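Coltesico Home Forum > Small Spaces > Hallway table as a desk, anyone doing this long term?

elsa_h
Posts: 200

So we lost the spare bedroom in August (my sister moved in, long story, she's great) and my desk went with it. The only place left is the hallway. It's a decent width for a hallway but it gets almost no daylight, and right now there's a brown wooden table out there that I've been working on with my laptop. It was supposed to be temporary and I'm starting to think it isn't.

Has anyone done this for more than a few weeks? Mostly wondering about light, and how you keep the table from turning into the place where everybody empties their pockets.

Elsa Halvorsen (yes I finally put my real name in my profile)

trenov_fan
Posts: 3178

Did it for two winters. The light was way worse than the clutter. I had a ceiling bulb behind me and spent all day working in my own shadow. Get a lamp that clamps on the far side of the table so you don't lose any surface. Mine's a Trenov, the arm droops a little now but it still does the job.

Also check where your outlet is before you buy anything. Mine was across the hall and I taped a cord to the floor like an idiot until my mother in law caught her foot on it.

Aravind Thevar
Posts: 1466

I'm going to disagree with the whole idea, sorry Elsa. A hallway is for walking through. We tried it in our old apartment and I got bumped every time someone went to the bathroom. If you have any corner of a bedroom at all, even a bad one, use that. I ended up next to the bed (a low Zinus frame, so I could slide a rolling cart under the edge) and it's ugly but people leave me alone.

And the clutter part doesn't get solved, in my experience. A table near a door is a drop zone and it will always be a drop zone.

elsa_h
Posts: 200

Bedroom is out, my husband works nights and sleeps until two in the afternoon. I'd be typing in the dark next to a man with a pillow on his face.

I went and looked at how it is out there today, no tidying first.

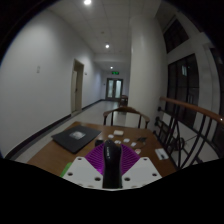
My problem is the far end. I can keep my own half under control, sort of, but small stuff just collects on the other side and then it creeps. There's my closed laptop on the left, turned diagonally the way I always shove it when I stop for lunch, and then over in the middle and on the right it's all those little white bits around the cream-colored block, plus the flat dark thing next to them. None of it is big enough to feel like a mess when you put it down, so it never gets picked up either. I cleared that end on the first of the month and it lasted maybe three days.

What would you do with it? A tray? A drawer unit? I don't want to spend a ton.

katiyar_mom
Posts: 4000

Tray!! Big one with a lip, the kind you'd carry breakfast on. I know everyone says tray but it really did work at our house, the rule is that when the tray is full somebody has to empty it before dinner (usually me, but still). I got ours at Katiyar, that little shop by the bus station, they had a whole stack of dented ones marked down.

Love the brown of that table by the way, nice and warm. Is it old?

elsa_h
Posts: 200

Came with the house! The people before us left it in the garage. One leg is a bit short so there's folded cardboard under it.

trenov_fan
Posts: 3178

Against the tray, for me. I had one and all it did was make the pile movable. I'd carry it to the kitchen to "sort it later" and then we had two piles. What worked was a shallow wall shelf right above the table, about as deep as your hand. Small things go up there and the tabletop stays flat for working. In a hallway you have wall to spare, use it.

It is pretty dim in there though, like I figured. I'd do the lamp before you do anything else.

Aravind Thevar
Posts: 1466

A shelf at head height in a hallway, with people squeezing by. What could go wrong.

trenov_fan
Posts: 3178

It's above the table, Aravind. You'd have to climb on the desk to hit your head on it.

Aravind Thevar
Posts: 1466

OK, fair. I still say the laptop should live somewhere else when you're done for the day. If it stays out it ends up under the mail, and then under somebody's coat. I found mine under a wet umbrella once and that was the end of hallway working for me.

elsa_h
Posts: 200

Oh no, the umbrella. Ours go on hooks by the front door but I can see it happening.

I think I'm going lamp first, then the shelf. My sister has a drill and has been dying to put holes in something. I might try a small tray ON the shelf, so you both get to be right - except Aravind, who I'm ignoring until somebody bumps my chair.

katiyar_mom
Posts: 4000

Find the studs before you let her loose with that drill! And post it when it's up, I want to see where you put the lamp.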